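Fórum Técnico Kirnel » Manipulação e Preensão » Ocorrências e Segurança
Tópico: Fecho inesperado da pinça manual durante a arrumação de acessórios

a.sangkhawat
Registo neste espaço uma ocorrência verificada em 2020-11-28, no âmbito da recolha Kaewsai. Durante a tarefa de separação de pulseiras e elásticos de cabelo, uma das pinças manuais fechou sem que o operador acionasse o gatilho. Não houve lesão. A tarefa foi suspensa e a pinça retirada de serviço. O registo indica 453 ciclos desde a última calibração.
Solicito parecer sobre a causa e sobre as condições para retomar o trabalho.
Anong Sangkhawat

urkmont_suporte
Agradecemos a comunicação. O intervalo recomendado entre calibrações é de 600 ciclos, pelo que o equipamento se encontrava dentro do prazo. A hipótese mais provável é a fadiga da mola de retorno. Queira indicar o número do lote e a versão do programa de registo.

r_poirier
Permito-me discordar do suporte. Tivemos dois casos semelhantes em abril e, em ambos, a mola estava conforme. O defeito residia na articulação: um fio de elástico tinha entrado junto ao eixo e, ao soltar-se, libertou os dedos de uma só vez. Com objetos finos e flexíveis, o intervalo de 600 ciclos não é, a meu ver, aceitável.
Ravinder Poirier

urkmont_suporte
O intervalo foi validado em ensaio próprio. Não dispomos de elementos que justifiquem a sua revisão com base em casos isolados.

gularance_qualidade
O ensaio em causa utilizou apenas peças rígidas, conforme consta do anexo 2. Seria prudente não estender a conclusão a cordões e tiras.

a.sangkhawat
Abri hoje a articulação, na presença do responsável de turno. Encontrei fibra preta enrolada no eixo — cerca de 157 milímetros depois de esticada — e a mola sem deformação visível. O lote segue por mensagem privada. Entretanto, a tarefa prossegue com outro par de pinças e com os mesmos tipos de acessório. 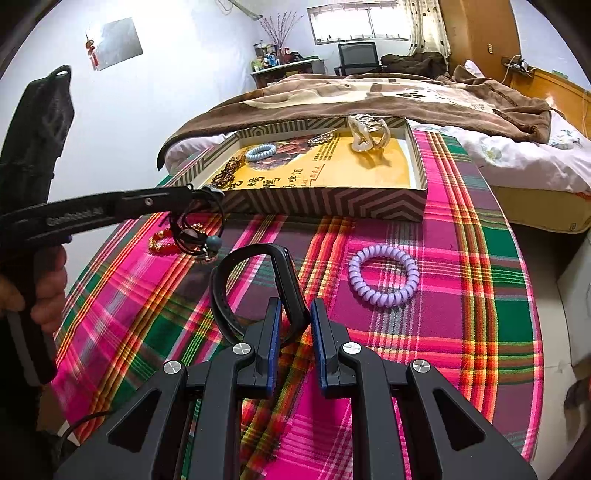 Determinei ainda que os eixos sejam inspecionados no início de cada sessão e que o operador mantenha a mão livre afastada dos dedos da pinça enquanto houver material preso. Qualquer fecho não comandado implica paragem imediata e registo escrito.

r_poirier
Concordo com as medidas. Acrescentaria a limpeza com escova seca; o ar comprimido, na nossa experiência, empurra a fibra para dentro.

urkmont_suporte
Tomámos nota. O caso foi remetido à equipa de produto para análise do lote. Mantemos, por ora, o intervalo publicado.

gularance_qualidade
Registo a minha reserva quanto a este último ponto e peço que o tópico permaneça aberto até à conclusão da análise.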